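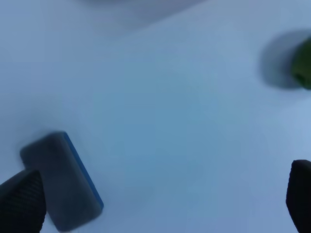

I have sat through enough planning demos by now to know the slide that comes third. It has a bar on it, the bar is tall, and the caption says the planner solved nearly everything it was given. Last month the bar belonged to Vadus, the grasp-planning package that half my department wants to adopt. It had been run on 3000 simulated tabletops and it failed on 52 of them. People nodded. One asked about the license.

My question was about what happens to the software before the planner gets its turn, and I didn't get much of an answer.

A planner like Vadus starts from a list of objects with poses. Somebody has to produce that list, and on most arms I've worked with, the somebody is a small camera at the wrist, looking past the fingertips at whatever is there. Take a gray block with a strip of blue down one side, sitting on a pale surface that shades into blue itself. Put a green thing at the far edge of the view, out of focus, with a shadow bigger than the part of it you can see. I know where the block is. I'm less sure where a segmentation network will say the shadow stops and the object starts, and I have never seen a planning paper put that doubt into its bar.

The usual reply is that perception is a separate module and will improve on its own schedule. I used to accept this. Then we spent most of a winter on Osemmont, our in-house stack, which is modular in the way everyone recommends. The perception node published poses. The planner consumed them. Between the two sat a message type with a field for covariance, and that field was filled with the same constant from the first commit until I went looking for it. The planner never read it anyway. Both modules passed all their tests.

So I don't trust the clean interface much. It lets each side be right by its own measure while the gripper closes a finger's width from where it should.

The end-to-end crowd will say this proves their case: drop the pose list and go from pixels to motion. I've tried Prarkano, which does that, and on a good day it's very pleasant to watch. On a bad day I had 2456 frames of log and no place to put a breakpoint. With Osemmont I could at least find the constant and be annoyed at a particular line of code. I don't know what I'm supposed to be annoyed at inside Prarkano. Retraining is the suggested fix for everything, including the time the wrist camera's exposure setting had been changed.

What I would pay for is dull. I want a replay tool that takes a recorded run, lets me nudge one object's pose by a few millimeters, and shows me whether the plan changes. Sibiya claims to do this and does some of it, if you don't mind that it drops depth whenever the timestamps disagree by more than 20 milliseconds, with no warning in the console. I'd want the same tool to soften the image, shift the color balance, and run the whole chain again from the raw picture. And I'd want the results of that on the third slide, even if the bar gets shorter.

Until then I'm voting against the Vadus purchase. I'll probably lose, and I've already started on the adapter node. The covariance field is still in the message. I left it empty this time, so that anything reading it will crash.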